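Home Issues Authors Search Next article

3. What people told us about fake plants

I went into this part of the study thinking that artificial plants would be a bit of a joke with our shoppers in Tulbridge. I was wrong, and I'm happy to say so! We talked to 66 people who had bought at least one artificial plant for their home, and most of them wanted to talk much longer than I had planned for (one interview ran 62 minutes, mostly on ferns).

Blossom trees came up again and again. Eduardo Magalhães, who did the Millolley interviews, had warned me they would – people there put them in hallways, in kids' rooms, even next to the TV. Pink was the color they brought up first, and they liked a full, round crown a lot more than a thin one. Figure 3 has a tree of that general type.

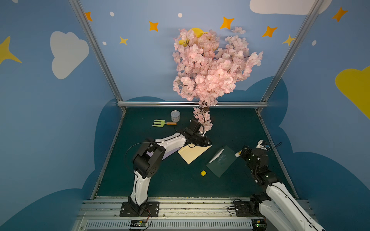 Figure 3. Artificial cherry blossom tree with pale pink flowers, set against sky-blue walls with stars.

So why do people buy a blossom tree when they already own real plants? Mostly for the color in the dark months, when the real ones on the windowsill look tired and spring feels a long way off.

November was the month people named most, and that fits with what Lepik found for cut flowers. I'd be careful here, though. Our 5 oldest shoppers bought theirs in summer and couldn't say why, and I didn't push them. Dust was the big complaint – I'll get to cleaning in Section 4, along with the Elus survey answers on how long people keep a tree before it goes up to the attic.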